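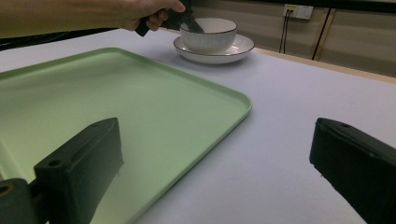 # Crockery, Mostly Minding Its Own Business

Ebise Jemal's tableware gallery, Tremell, January. I inherited a shelf of dishes and a strong opinion about trays, and this page is where both of them live now. Prices on request. Compliments, too.

## The Stutska bowl and its saucer

Deep, round and fluted up the outside like a very small courthouse. The saucer has the same thin dark rim and plenty of room for a spoon, a biscuit or regret. I call it a soup bowl. My aunt called it "too good for soup" and ate hers out of a mug.

## Plate, bowl, tray

The plate is wide and shallow with a dark line at the edge, and gravy treats it as a suggestion. The mint-green tray has a raised lip and rounded corners, so at least the spills stay local. 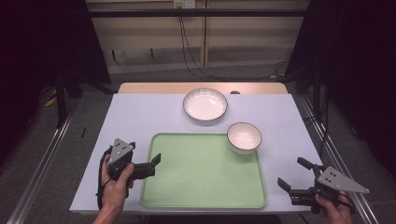 ## Still to come

The Workneh teapot, once I find the lid.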